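Section 7. Running the drive bay demonstration for visitors

7.1 Scope

This section covers the drive handling demonstration given on open days at the Karside workshop. It applies to the Vistelano cell in its visitor configuration only. For normal running, see Section 4. For a fault during a visit, go directly to 7.6.

The demonstration uses program 147. Do not load program 101, which has the same first four moves but expects the second fixture plate and runs at full speed.

Two trained people are needed: an operator at the cell and a host with the visitors. The host does not touch the pendant.

7.2 Before the visitors arrive

1. Disconnect the demonstration computer from the mains. Hold its power button in for ten seconds.
2. Remove the side panel and store it under the rear table.
3. Lay the tower on its side on the slatted bench, open side up.
4. Check that no loose cable crosses the mouth of the drive cage. Tuck back any that do.
5. Fit a hard disk drive into a blue caddy. Use a drive from the Pruitt box. These have been wiped and may be handled by visitors.
6. Load program 147 and set the speed override to 25 per cent.
7. Run one full cycle with the barrier closed.

Note: the processor is left out of the demonstration computer on purpose. Visitors often ask about the empty socket. Keep fingers and tools away from the contacts.

Caution: the edges of the drive cage are pressed steel and can cut. Wear thin gloves when working inside the case.

7.3 Checking the camera views

Three views are shown on the wall screen: one fixed and two close. Bring them up before the first group enters and confirm that the blue drive latch can be seen in each. If a close view is too dark, turn on the bench lamp. Do not alter the exposure, as the setting is shared with program 101.
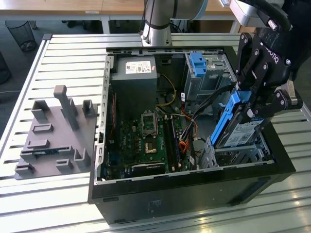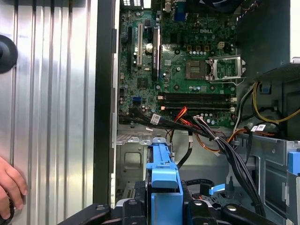
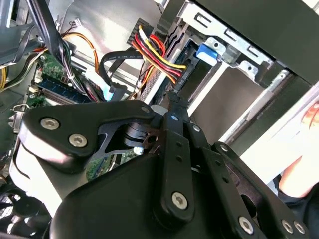
Figure 7-1. Work inside the open tower. Top: fixed view, with the drive held in its blue caddy. Middle and bottom: close views from the arm.

7.4 Giving the demonstration

1. Bring in no more than eight visitors. They stand behind the yellow line.
2. The host explains the task and names the main parts: power supply, motherboard, drive cage, caddy, latch.
3. The operator says "arm moving" and waits for the host to reply.
4. Start the cycle. The arm collects the caddy, moves over the case and stops above the bay.
5. At the programmed stop, the host points out the gripper on the wall screen. Allow a minute for questions.
6. Resume. The arm lowers the drive into the bay and opens the gripper.
7. When the arm is back at its rest position and the pendant shows HOLD, the operator may enter the cell and place a hand on the case or bench.

Caution: HOLD must be lit before any hand enters the working area. A paused arm is not a held arm — the programmed stop in step 4 does not light HOLD.

If a hand is needed to steady the case during a cycle, use the assisted mode described in 4.9. Only Rehema Biwott and Akinyi Obura are cleared for assisted mode at present.

7.5 Between groups

Take the drive out by hand, inspect the caddy rails and return it to the pick position. Record the cycle counter on the visit sheet. The counter read 1,825 at the start of the April open day and 1,987 when the Clasoldale visit closed. Replace the gripper finger pads at 2,000.

7.6 If the caddy jams

1. Press the stop button. Do not press Resume.
2. The host moves the visitors back to the door.
3. Open the gripper from the pendant using manual mode.
4. Raise the arm 50 mm straight up — no sideways movement until it is clear of the cage.
5. Free the caddy by hand and check both rails for damage.
6. Repeat step 7 of 7.2 before carrying on.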